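Visit to the Trenora stone yard, May

We got to Trenora a little before 9 in the morning. The yard sits behind the old rail depot at the edge of Disham, and the sign is easy to miss if you come in from the south. Parking is on gravel and was already half full.

Tímea Bíró from the sales office signed us in and handed out ear plugs and safety glasses. There were 20 of us, mostly kitchen fitters, plus a couple who are redoing their house and wanted to see where the slabs come from.

The tour starts outside with the blocks. Each one has a number painted on the end, and the one we stopped at was 3,042. Tibor Szilágyi runs the cutting hall and he explained how they decide which way to turn a block before it goes under the saw. Get it wrong and the pattern runs across the slab in a way buyers don't like. He said they still argue about it.

The cutting hall is loud and the floor is wet everywhere, so wear proper shoes. We watched one cut for ten minutes and it had hardly moved. Polishing is next door and goes a lot faster.

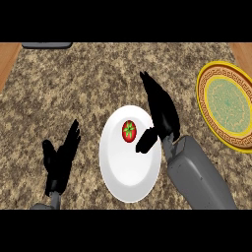 Prices came up over coffee. The yard sorts slabs into three grades, and the difference between the first and second is mostly about how even the color is. Offcuts are sold separately from a rack by the gate. I asked about a remnant long enough for a laundry room and was quoted 873, cut and edged, delivery extra. Lead time is nearly five weeks right now.

Sealing got the most questions. Fanni Kozma told us to put a few drops of water on the stone and leave them for a while. If the spot goes dark, it needs another coat. She does her own kitchen once a year. She wouldn't use vinegar or any lemon cleaner on the lighter stones they sell, and most of the fitters agreed.

The tour ended before noon. They run it again in the fall, and you have to call the office to get on the list.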